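Plirneck approves equipment budget for floor-cleaning robots

Feb 28, 2023

The Plirneck residential and day care trust has approved a budget for the purchase of two floor-cleaning robots, together with a planned replacement of hand tools across its buildings. The decision was taken at the board's last meeting before the close of the financial year and follows a review of how cleaning hours are spent in corridors, dining areas and shared rooms.

The machines will be bought through an open call for offers, which is to be published in March. Suppliers will be asked to quote separately for the robots themselves, for docking and water-filling equipment, for spare brushes and pads, and for a service agreement covering a period of 5 years. The trust has decided against a single all-in price, as offers received during an earlier enquiry could not be compared with one another.

The review was prepared by Baláž, a consultancy that advises public and charitable bodies on building services. It looked at 152 separate floor areas on the Plirneck sites, from entrance halls to short passages between bedrooms. For each area it recorded the type of floor, the width at the narrowest point, the furniture normally standing there and the way in which the floor is cleaned at present.

Its main finding concerns width and clutter. The larger halls and the long corridor of the day centre are suited to a self-driving scrubber of medium size. Many of the narrower passages are not. A machine of that kind needs room to turn, and it will stop or leave a strip uncleaned where chairs, cabinets or door stops stand close to its path. The consultancy therefore recommended that the trust buy for the wide areas first and keep the narrow ones on hand mopping for the time being.

The board accepted that recommendation. It also accepted a second one, which is that no staff hours be removed from the budget in the first year of use. Hours freed in the halls will be moved to kitchens, bathrooms and other rooms where the review found cleaning to be behind schedule. The position will be looked at again once a full year of records is available.

Two models were considered in detail. The Pretura is a scrubber with its own water tank and is intended for hard floors over long, open runs. The Zasitz is smaller and can pass through an ordinary doorway, but its tank must be emptied more often and it is slower on heavy soiling. The board has not chosen between them. The call for offers will describe the work to be done and leave suppliers free to propose either machine, or another of equal standard.

Offers will be judged on total cost over the life of the agreement, on the results of an on-site trial and on the supplier's response time in the event of a fault. Each trial will take place on tiled floors in daily use and will include dried-on marks as well as ordinary dust and footprints. Suppliers must state in writing what their machine will not clean. They must also say how it behaves on a wet floor and what training they will give to cleaning staff — including evening staff, who were left out when equipment was last replaced.

Some building work will be needed before the machines arrive. Each requires a charging point near a drain and a tap, and only the day centre has a suitable room at present. A storeroom in the main house will be adapted for the second. The cost of this work is carried in the buildings budget and does not form part of the equipment purchase.

A separate line has been set aside for hand tools. The review noted that spin mops, buckets and mop heads had been bought piecemeal over a number of years, with the result that heads from one make do not fit the handles of another. From the new financial year all sites will order from a single list. The budget allows for 550 replacement mop heads, to be drawn from a central store, and worn heads will be changed on a fixed schedule instead of on request.
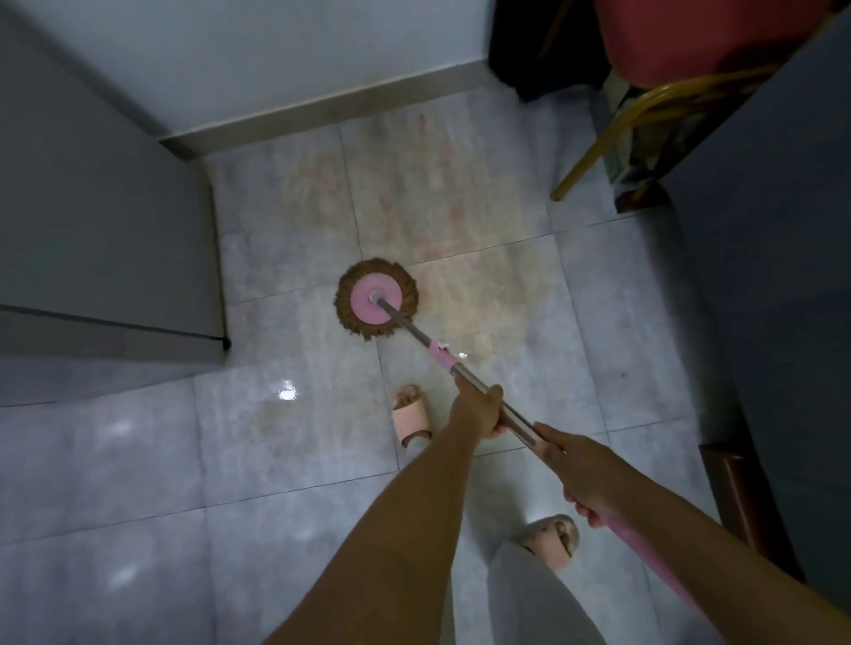
Mopping a tiled corridor with a spin mop. Narrow passages will continue to be cleaned by hand under the new plan.

Cleaning staff were consulted during the review and a summary of their comments was placed before the board. Most were in favour of the purchase. Several asked that the machines should not run during meal times or while residents are being helped from one room to another, and this has been written into the operating rules. Others raised the matter of furniture. Chairs moved into corridors for visitors are often left there, and staff did not wish to be held responsible for clearing a path each time a machine is due. The rules now provide that this task falls to the site office.

The rules also require that warning signs be put out wherever a floor is left wet, whether it has been cleaned by machine or by hand. A member of staff must be present on the same floor of the building whenever a machine is in operation. Night running, which some suppliers had suggested as a way of making better use of the equipment, will not be permitted in the residential wing.

The board discussed leasing as an alternative to purchase. Leasing would have spread the cost and made it easier to change models, but the terms offered did not include pads and brushes, and the charge for ending an agreement early was considered too high. Members asked that the question be raised again when the first service agreement comes up for renewal.

Smaller robots for narrow corridors may be considered at a later stage. Almost all of the compact machines seen by the consultancy were intended for light dust on dry floors and were judged unsuitable for passages where spills have to be wiped up at once. No sum has been reserved for them in the present plan.

Papers for the call will be available from the Plirneck purchasing office on request. Firms wishing to take part may visit the sites by appointment, and floor plans showing corridor widths will be supplied to all bidders. Questions on the technical requirements should be sent in writing, and the answers will be shared with every firm that has asked for the papers.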